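Aster group: wrist camera policies and the tilted view

Since January the manipulation group at Destulau has been training the Aster policy only in simulation, with the wrist camera as its single input. The question was simple to ask: does the policy learn to approach an object better when the training images include steep wrist angles, or do these images only make the learning slower?

In the first version, all episodes began with the gripper nearly level. The policy learned quickly, but it failed in rooms where it had to come toward a tall object from the side. When the wrist rolled, the walls and the floor changed their place in the image, and the policy often stopped or turned back.

For the second version we generated 2120 episodes in furnished rooms, and the starting roll of the wrist was chosen at random. We removed 120 of them for problems with the physics (objects passing through each other), so 2000 remained for training. We kept 18 rooms apart and used them only for testing. Windows, furniture and the direction of the light are different from room to room.
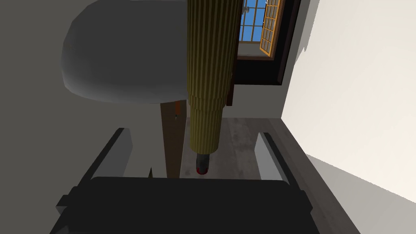 Mwangi Nyanda wrote to us after the internal talk that random roll alone may be hiding a second effect, because the tilted episodes also show more of the room, and he would like to see a run where the field of view is made smaller to compensate. We think this is a fair point. The run is prepared and waits for computing time.

What we can report now is the following. With random roll, the policy reached the grasp position in all but 3 of the test rooms. In those three, it came close to the object but chose the wrong side for the fingers. Training took longer than before, and the loss curve was less smooth in the first part. We tried also to rotate the images back to level before giving them to the network. This helped at the beginning of training, but the final result was weaker, perhaps for the reason that the rotated images lose their corners.

The renderer settings and the list of test rooms are in the Omwood folder, together with the configuration files for both versions. Please do not use the older Rastogi scenes for comparison, the lighting there is fixed and the numbers will look too good. Comments on the smaller field of view are welcome before we start the run.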